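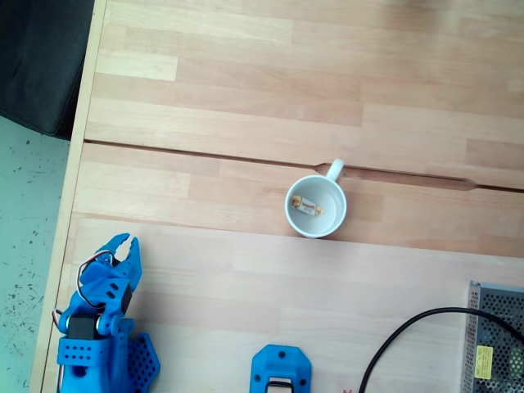

Will it get up Kiltolico Hill with a full load on a cold morning, Oisín Phelan wanted to know when he read our last report, and does the heater still work while it's doing it?

Yes to the hill, and yes to the heater as of last month. We'll get to both.

Home | The Van | Reports | Drivers | Contact

Progress report to the Pruser Fund
Nov 27, 2022, by the Skametham Van Conversion Project

When we wrote to you in the summer, the Corrigan was a 1990 panel van with no engine, no fuel tank and a lot of hopeful masking tape. It now drives! It has been on the road under its own electric power since the second week of October, it has passed its safety inspection, and it has been carrying groceries for the Skametham food pantry on the regular weekday route. We are very happy with it, and we hope you will be too when you come and ride in it.

Work finished since the last report

The motor is in and bolted to the original gearbox. We had planned to remove the gearbox and drive the rear axle directly, but the adapter plate came out so well that we kept the box and left it in third for nearly everything. Second is there for the hill. The clutch is gone, which takes new drivers a minute to get used to (everybody stamps on the floor at the first stop sign).

The battery is split between two boxes, one where the fuel tank used to be and one under the load floor. Splitting it kept the weight low and left the full height of the cargo area. The lower box had to be made twice. The first one fouled the handbrake cable by the width of a finger, and there was no way to reroute the cable without making a mess of it, so we cut a new box. That set us back nine days and used up a good part of the sheet steel we'd set aside for the battery tray covers.

The charger is mounted behind the front seats with the plug in the old filler opening. People love this. You open the same little flap and plug in where the nozzle used to go, and it charges overnight from the outlet in the yard.

The brakes gave us the most trouble. With no engine there is no vacuum for the brake booster, and the first electric pump we fitted was so loud that you could hear it over the radio. The replacement sits on rubber mounts and runs only when it has to. The pedal feels firm and even, and the inspector said he'd have no worries driving it himself.

How it drives

On the flat it is lovely. It pulls away smoothly with a full load, it's quiet enough to talk in, and it no longer leaves a blue cloud outside the school. Our best result on one charge was 133 miles, with an empty van, a warm afternoon and a very patient driver. That is a nice number to have, but please don't plan anything around it. The pantry route is 29 miles with stops, and we have yet to finish it with the battery gauge under half.

Kiltolico Hill is the steepest part of the route, and it was the question everyone asked. Fully loaded, in second, the van climbs it at a steady pace and doesn't hold up traffic any more than the old engine did. The motor got warmer than we'd like on the first attempt. We added a duct from the front grille, and on the later runs the temperature stayed well inside the limit. Coming down the other side puts a little charge back in, and the drivers have started competing over who can bring back the most.

Top speed is held to 50 miles an hour by the controller. We could raise it, but the tires, the steering and the shape of the thing all suggest we shouldn't.

The heater took three tries. The version we have now is an electric element inside the original heater housing, so the old sliding controls on the dash still work. It clears the windshield quickly and warms the cab slowly. Bring gloves until about Christmas, when we hope to have the door seals done.

What isn't finished

The fuel gauge has been rewired to show battery charge, but it reads high for the first part of the trip and then drops suddenly. Drivers have been told to trust the small display beside it. We have a fix in mind and need a free weekend with the dash out.

Rust repair on the left sill is half done. It's solid and it passed, but it needs paint before the roads get salted, and that is first on the list for the coming month.

The rear door still sticks.

Money

Your second payment went to the battery cells, the controller and the brake pump, in that order of size. Rebuilding the lower box put us over on steel, and we came in under on the motor, which we bought used from a scrapped forklift. The two come close to canceling out. Receipts are in the folder we sent with this report, including the one for the first pump, which the supplier has agreed to take back. We aren't asking for any change to the final payment.

Next

Paint the sill, fit the seals, sort out the gauge. After that we'd like to train four more drivers so the van can go out on Saturdays as well, and write up the wiring properly for the owners who have been emailing us about doing the same to theirs. If somebody from Pruser can visit, any weekday morning works, and we'll save you the passenger seat for the hill.

Share | 6 comments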